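Section 4. Unpacking and setting up your Pirnora tabletop loom

Welcome to the fun part! Once the loom is standing you are a single evening away from your first band of cloth, and most people get through this section with a cup of tea still warm beside them (keep the tea off the warp, please).

What you need

Loom body, two side beams, reed, Olby clamp set, heddle bag, and the small Haruna wrench. The wrench is taped inside the heddle bag, so look there before you go hunting for one of your own.

Choosing a spot

Pick a flat, steady table at least 59 cm deep. Good daylight from one side is a real treat when you are threading, and your eyes will thank you in October when the afternoons get short.

Unpacking

1. Set the carton on the floor and open the top flaps. Slide your knife shallow, blade barely out.

CAUTION: The reed lies directly under the top flap. A deep cut can nick the teeth, and a nicked tooth will fray every thread that passes it.

2. Lift out the reed and lay it flat.

3. Take out the side beams, then the loom body. Lift the body by its lower rails, never by the heddle bar.

4. Keep the cardboard. A flat piece makes a lovely warp separator later on (see Section 6), and the carton is the right size if you ever want to travel with your loom.
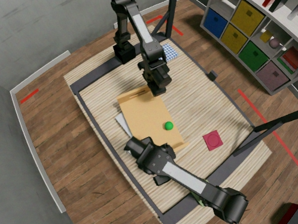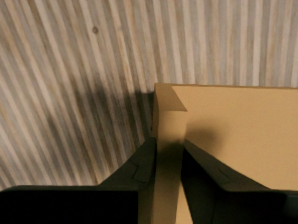

Cardboard, with striped surfaces around it.

Assembling the loom

5. Stand the loom body upright and fit the left beam into its slot until it clicks. Do the same on the right.

6. Tighten the four beam bolts by hand first, then give each one a quarter turn with the wrench. Stop there! The wood needs a little room to move.

7. Hang the heddles. Your bag holds 54, plenty for every pattern in this guide.

8. Drop the reed into the beater with the maker's stamp facing you.

9. Fix the loom to the table with the Olby clamps.

NOTE: If the loom rocks, loosen all four bolts, press down on both beams, and tighten again in a cross pattern. Tanko Akande, who wrote our pattern pages, does this every time she moves hers to a new table.

First threads

10. Wind a practice warp from smooth cotton. The Joter starter cone holds 1000 m, so be generous with your lengths and enjoy yourself.

11. Tie on, turn the ratchet until the threads feel springy under your palm, and weave a few rows of scrap yarn to spread the warp evenly.

Go on to Section 5 for threading plans.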